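Briltomis hand-held gripper kit: six months in a canteen kitchen

Reviewed by Henrike Wegener, Fri 24 July

The Estcombe canteen serves breakfast and lunch to the staff of three office blocks. Last winter the owners decided to put a robot arm on the breakfast counter for the dull end of the job: toast, rice, small dishes, bottles back on the shelf. The arm came from one supplier and the training kit from another. This review is about the kit, which is the part the kitchen staff have had in their hands most days.

What you get

The Briltomis kit is a pair of hand-held grippers, a charger, a case and the software for sorting the recordings. You hold the gripper, do the task with it, and the camera on it records what you did. The recordings are then used to train the arm. There is no programming for kitchen staff to do, and the arm does not need to be in the building while you record.

The kit cost us 800 a month on a rental, with 5 hours of support included. We used up the support hours in the first fortnight and paid for more.

Setting up

Allow a morning. The case is sturdy and the parts are labelled, but the printed guide skips the step where you pair the second gripper, and we lost an hour to it. Till Schwerdtfeger, our breakfast cook, found the right menu by pressing everything in turn. The web version of the guide has since been corrected.

You also need a table you can leave set up. We tried recording on the real counter between services and gave up after a week, as everything had to be cleared by eleven. A side room with an ordinary table worked far better.

In use

The grippers are comfortable for short spells. After 15 minutes my wrist wants a rest, and two of the cooks with smaller hands found the trigger a long reach. Bauerfeind, who make the older set we had on trial in November, do an adjustable trigger, and I missed it.

Grip is the strong point. The ridged foam pads hold smooth and awkward things without much squeezing, and they are kind to toast. I had expected crumbs to be a nuisance in the ridges. A soft brush gets them out. Sticky rice is worse and needs a damp cloth straight away, before it sets.

A breakfast session covers the rice cooker, the toaster, a small dish and a bottle. We change where things stand between recordings, on the advice of the support line, and repeat each task far more often than feels sensible. The toast job alone took 145 good recordings before the arm was let near the counter.
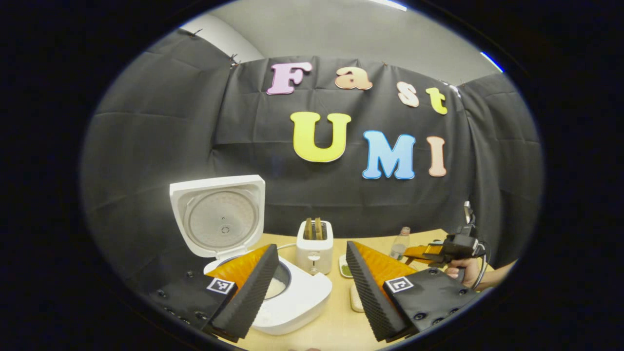
What it changed for the staff

The first thing to say is that hours did not go down. The early shift still has two people on it. One of them now spends part of the morning recording or checking recordings, and the arm does a share of the toast and rice. Lunch prep starts earlier than it did, which everybody likes.

The recording work was added to the cooks' day without any change in pay for the first two months. That was a mistake by management and it caused bad feeling. It is now a listed duty with a small supplement, and people sign up for it. If you are bringing in a kit like this, settle that before the case is opened.

There is also the matter of being recorded. The camera looks at the table and your hands will be in view a good deal. Our agreement says the recordings are for training the arm and may not be used to judge how fast anyone works. Till asked for that in writing and got it. He also asked who keeps the recordings if the rental ends, and the answer from Briltomis was slow and not very clear - it took three emails.

Some of the cooks enjoy it. Others find it tedious and would sooner wash up. Both are fair.

Faults

One cable worked loose in the second month and was replaced without fuss. The software drops a recording now and then, usually a long one. The case lid catches.

Would I rent it again?

Yes, for a kitchen with a spare table and a manager willing to pay for the time. The Pulleck branch is taking a kit in the autumn and I have told them to order the extra foam pads with it, as delivery on those is slow.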